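The Spare Room at Marciniak House

My grandmother held that you could judge a person by the way they turned down a bed, and since she had turned down a great many of them, at a boarding house by the sea with a landlady who checked the corners with her thumb, I never felt able to argue. I thought of her most mornings that January, going up to the third floor of Marciniak House with my flask and my sandwiches, because Stellex had taken me on to teach a machine to tidy a bedroom.

I should say that I know nothing about machines. I had answered a card in the window at Grillis, the dry cleaner's, where I had pressed shirts for 17 years, and the card only said "patient person wanted, domestic experience, warm premises". It was warm, too, I'll give them that. They paid me 658 pounds a fortnight and there was a kettle.

The job was clothes on a bed. That was all of it, for weeks. You put a couple of things down on the duvet the way a tired person would, and the Paltuson (that was the name of the machine, though I called it Pal by the second morning and so did everybody else before long) had to pick them up, fold them and lay them on the nightstand. A child of six could do it, if you could get a child of six to do it.
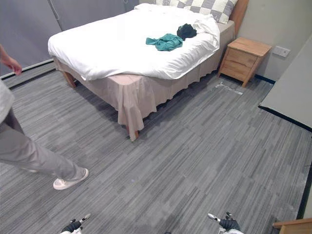
The spare room, with the green and the black on the duvet.

The green was the trouble. The black one it would take up nicely enough, nine goes out of ten, but the green seemed to have a mind of its own, and the Paltuson would get hold of a pinch of it and a pinch of the duvet as well, and lift the pair of them together like a waiter with a tablecloth. Then it would stop. It would stand there holding up a little white tent, and the young man at the desk would sigh and write something down, and I would go round and smooth everything flat again and say, "Never mind, Pal, have another try."

By the end of the month it had made 3000 tries, and the young man had them all in a chart. Of those, 177 were what he called clean, meaning the garment ended up folded, on the nightstand, with the bed left as it was found. I said that seemed rather few. He said that back in the autumn it had been none at all, and he looked so pleased about it that I cut him a slice of my ginger cake.

People at home kept asking me whether it would be doing their ironing by the summer. My sister wanted one for the airing cupboard. I told her she would be better off with a lodger, and I meant it, though I felt disloyal saying so, the way you do when you have told somebody that your own child isn't musical.

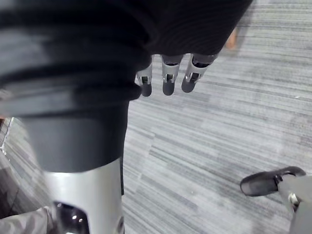 Folding, when you come down to it, is mostly knowing when to let go. I had never given it a thought before I had to explain it. You pinch, you lift, you let the weight of the cloth do the work, and then your fingers open before you have told them to. I used to show it slowly, over and over, with a pillowcase brought from home, and then I would look across at those three silver fingers hanging down side by side over the grey carpet, with their round dark tips, and wonder what on earth they made of it. My grandmother's hands were like boiled hams and she could fold a fitted sheet in the dark.

One afternoon, getting on for four, with the heating ticking and the young man gone down for milk, I put the green on the bed and sat on the windowsill to rest my knees. The Paltuson reached out and took the green by its edge, only the green, and up it came. It folded it in half and in half again, not very straight. Then it turned towards the nightstand and waited, as it always did, for something or other to tell it to go on.

"Go on, then," I said, though I knew quite well it couldn't hear me.

It put the green down on the nightstand, and I got up and straightened the corner with my thumb.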